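Preletti Paper Mill Open Day: Go Early, Wear Old Shoes

I've driven past the Preletti mill more times than I can say (it's the long brick building by the river, just before the Barros turnoff) and never once been inside. So when they put up a sign in May saying they'd be opening the doors for a day, I signed up that same night. Tickets were free, but you had to pick a time slot. I got 9:30 and I'm glad I did, because by eleven the line was back past the parking lot!

Getting there

Park in the lower lot if you can. The upper one is gravel and slopes like crazy, and I watched a minivan make four tries at it. It's a 400 yard walk along the old canal from the lower lot, with ducks, and a bench halfway if you need one.

The pulp room

They start you off in the pulp room, and wow, the smell. Kind of like wet cardboard and oatmeal. The mill mostly makes heavy cotton paper for printmakers and bookbinders, so what goes into the vats is cotton scraps from shirt factories, all chopped up and beaten until it looks like thin yogurt. Our guide let us stick our hands in, which my inner seven-year-old loved. It's warmer than you'd think.

The big machine in there is called the Flandavix, after the company that built it, and it has been running for 94 years. It's LOUD. They hand out foam earplugs at the door, so take them. I skipped mine for the first couple of minutes and regretted it. There's a brass plate on the side with the serial number, 1,283, and everyone who works there just calls it "Twelve" (I asked why not Eighty-Three and got a shrug).

Upstairs to the drying loft

This was my favorite part. The stairs are steep and there's no elevator, so keep that in mind if you're bringing grandparents. The loft runs the whole length of the building, with wooden shutters they open and close by hand depending on the weather. Sheets hang over ropes in little bunches, and when the breeze comes through they all rustle together. I could have stayed up there all afternoon.

The finishing room

After the loft you come back down to where the paper gets pressed, trimmed and checked. Checking is done by eye, one sheet at a time, and they're picky. A speck the size of a pinhead and back to the vat it goes. The large sheets are the ones I'd been hoping to see, and lying flat on a table they're bigger than I'd pictured from the website.
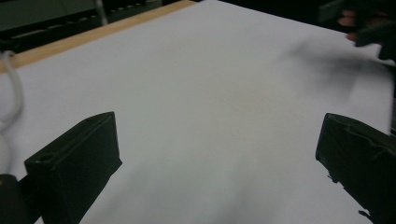

The shop and lunch

I only meant to look, ha. I came home with 2 packs of seconds and a notebook in their Isturine line, the one with the rough edges. Seconds are the way to go if you're just sketching. Lunch was a soup truck in the yard, cash only, and the tomato was gone by noon. I had the lentil. It was fine, a bit salty.

They said they'd like to do another open day in the fall but there's no date yet. There's a sign-up sheet by the register if you want an email about it, and I put my name down.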